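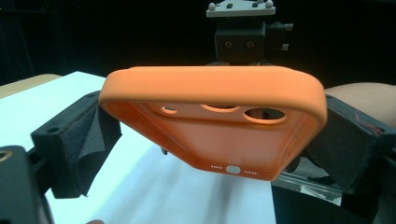 Handyhülle, quer zwischen den Fingern. Die Polster liegen an beiden Längsseiten an.

Greifer-Station beim Tag der offenen Tür: Anleitung fürs Standteam

Stand 26. Dezember 2025, bitte bis zum Termin im Januar einmal durchlesen. Fragen an Renu Pathak. Kurzfassung, schnell getippt, Tippfehler geschenkt.

Worum es geht: Besucher nehmen die Handgreifer selbst in die Hand und legen Teile um. Jeder Durchgang 90 Sekunden. Danach 90 Sekunden Pause zum Zurückräumen, dann der nächste. Klingt knapp, reicht aber.

Vorher
Tisch abwischen, weiße Platte gerade auflegen.
Kabel nach außen führen, nicht über die Platte. Wer links steht, bekommt das Kabel links.
Greifer einmal ganz auf, einmal ganz zu. Hakt was: Montri holen, nicht selber schrauben.
Polster an den Fingern anschauen. Lose Ecken andrücken.

Schritt 1: Hülle hinlegen
Rückseite nach oben, leicht schräg zur Tischkante. Zwischen Hülle und Besucher Platz lassen, sonst stößt man beim Anfahren gleich dagegen.
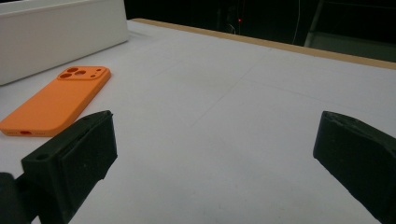
Ausgangslage: Hülle mit dem Rücken nach oben, Greifer noch offen.

Schritt 2: Anfahren
Finger weit auf. Flach und langsam ran, Hülle zwischen beide Polster nehmen. Erst wenn beide Seiten anliegen schließen. Die meisten drücken zu fest, Silikon gibt nach und die Hülle springt weg. Also: sanft. Kindern ruhig einmal vormachen.

Schritt 3: Anheben und drehen
Handbreit hoch, kurz halten. Dann kippen bis man von innen durch die Kameralöcher schauen kann. Wer das schafft, darf weiter zum Deckel.

Schritt 4: Deckel, zweihändig
Ein Greifer hält den orangen Deckel über der weißen Schale, der andere bleibt offen und wartet. Nicht beide gleichzeitig losfahren lassen! Ellbogen locker, Handgelenk macht die Arbeit. Deckel darf schräg hängen, macht nichts.

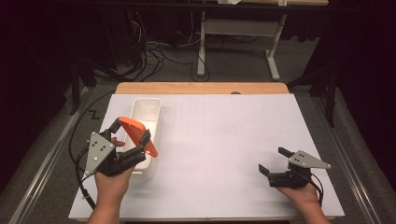

Wenn was schiefgeht
Teil runtergefallen: liegen lassen, Durchgang zu Ende, dann aufheben.
Greifer reagiert nicht: Stecker am Kabel prüfen, sonst Ersatzgerät von Madalena Aguiar.
Schlange zu lang: Schritt 4 weglassen und auf die Vorführung von Marijke Geerts in der Halle verweissen.

Handzettel: 500 gedruckt, Karton steht unterm Infotisch. Letztes Mal waren 435 weg, also pro Familie einen. Abbau macht Jintana mit Montri, Greifer kommen zurück in die Koffer, Kabel bitte locker aufrollen und nicht knicken.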